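What the shop owner keeps on the table

The owner of Ultine, a secondhand kitchenware shop, has a rule about plastic. If it has a crack, it goes. If it only has scratches, it stays and gets a lower price.

"People think plastic has no second life," she says. "We sell more of it than china."

She opened the shop in November, after 39 boxes of household goods came to her from a relative's garage. Most of it was bowls, trays and lids. She had planned to keep the good pieces and drop off the rest. "I started sorting and I didn't want to stop," she says. By the end of the first winter she had handled about 2,000 items.

Sorting is done on a wooden table. Bowls and plates get grouped by size first, then by color if there is time. Trays are used to hold the small things, which otherwise roll away.

"I like a bowl with a handle," she says. "You can hold it while you stir. The bright ones sell first, the blue and the orange. Red plates are slower." 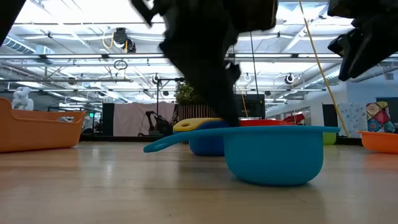 Lids are the hard part

Lids take up most of her afternoons. They arrive without their containers, or the containers arrive without them. She keeps strays for 3 months and then gives up.

"A customer came back for a green lid after I had let it go," she says. "So now I write down what people ask for."

Prices start at 2 dollars. Sets cost more, but she will split one if a customer wants a single piece. Next she wants to add a shelf for baking pans, if she can find the wall space.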